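L'atelier partagé de Rirnton se met au robot à deux mains

RIRNTON – Publié le 30 juin 2021

Deux bras, deux mains, une table près des fenêtres. Le groupe robotique de l'atelier partagé de Rirnton travaille depuis janvier sur un poste de montage à deux bras, baptisé Voltness, et le projet entre dans sa phase la plus ingrate : lui apprendre à tenir un outil ordinaire. Pas un outil prévu pour robot. Un outil du tiroir.

À l'origine, Waltraud Vogler, ancienne régleuse de machines, et Mattes Schmieder, qui s'occupe de l'électronique. Onze personnes inscrites sur la liste du projet, cinq qui viennent vraiment toutes les semaines. « Les autres passent quand il y a quelque chose à voir, c'est normal », dit Waltraud Vogler.

Budget dépensé à ce jour : 2 580 euros, dont 2 188 pour les bras, achetés d'occasion, les câbles et l'alimentation. Le reste est parti en visserie, en filament, en pièces ratées aussi. Pas de subvention. Une demande est en cours auprès de la commune, réponse attendue après l'été.

Le but, tel qu'il est écrit sur la feuille punaisée à l'entrée : qu'une main présente une pièce et que l'autre vienne la visser. Le groupe a choisi comme premier objet de série un petit boîtier pour capteur d'humidité, que l'atelier fabrique déjà à la main pour les serres du quartier. Quatre vis par boîtier. Un humain met moins de deux minutes, en bavardant. Le robot, pour l'instant, c'est autre chose.

Premier obstacle, la prise. Un tournevis électrique n'a rien d'un cube : c'est arrondi, ça s'élargit, ça tourne quand on serre mal. Les essais se font avec un petit Bosch GO de 3,6 V, bague crantée à l'avant, que les deux gros doigts de la pince viennent coincer de part et d'autre. Serrer trop haut et l'outil bascule. Trop bas et on bloque la bague. Entre les deux il y a une zone de quelques centimètres, et c'est la-dessus que tout le monde s'acharne depuis des semaines. 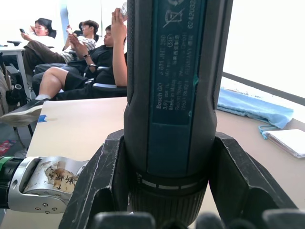
Deuxième obstacle, le déclenchement. Comment appuyer quand les doigts sont déjà pris ? Kai Harms voulait passer par un relais, donc ouvrir l'outil. Refus de Waltraud Vogler, qui tient à ce que tout reste démontable et que le tournevis puisse retourner au tiroir le soir. Solution retenue, provisoire : tenir l'outil d'une main et le mettre en marche de l'autre, la pièce étant bridée sur la table. Plus lent. Mais rien à ouvrir.

Côté logiciel, c'est Hrvoje Pavlović qui s'y colle, souvent tard. Les mouvements sont enregistrés en guidant les bras, puis rejoués, puis corrigés à l'oeil. Les positions de départ sont repérées sur la table avec du ruban adhésif, vieille méthode d'atelier. « On a essayé plus malin, on est revenus au scotch », reconnait-il. Le code de la commande, appelé Bepari, doit être mis en ligne dès que la documentation sera lisible. Elle ne l'est pas.

Et les résultats ? Modestes. À la dernière séance de mesure, la prise de l'outil a tenu dans environ deux essais sur trois. Le vissage complet, lui, n'a marché qu'une poignée de fois, toujours avec la même vis, la plus accessible. Le groupe ne s'en cache pas. Les valeurs sont notées dans un cahier, ratés compris, consultable sur place.

Des critiques, il y en a. Certains adhérents trouvent que le projet prend beaucoup de place, les meilleures heures et la table la mieux éclairée. Malte Petersen, qui répare des meubles à l'autre bout du local, l'a dit en réunion : « Je n'ai rien contre, mais une table, c'est une table. » Compromis trouvé : créneaux fixes le soir, et un plateau roulant à construire pour pouvoir ranger l'ensemble contre le mur. Le bois viendra de chez Draduvwood, la scierie voisine, qui cède ses chutes à l'atelier.

La sécurité a aussi fait discuter. Arrêt d'urgence obligatoire à portée de main, vitesse bridée, pas de mouvement lancé sans prévenir à voix haute. Les mineurs peuvent assister aux essais, pas piloter. Règlement affiché, signé par chaque participant.

Prochaine étape, changer les garnitures des doigts. Mattes Schmieder a préparé trois duretés de caoutchouc, à comparer sur le même outil et avec le même serrage. Ensuite seulement, la deuxième vis. Une démonstration publique est envisagée à la rentrée, sans date pour le moment, le groupe préfère attendre d'avoir un boîtier fermé du début à la fin.

L'atelier cherche par ailleurs une personne à l'aise avec la mécanique fine, pour revoir le jeu dans les poignets, et des outils électriques en état de marche, même anciens, pour varier les essais. Perceuses légères, dévisseuses, petites ponceuses. Les dépôts se font à l'acceuil aux heures d'ouverture – batterie et chargeur compris si possible.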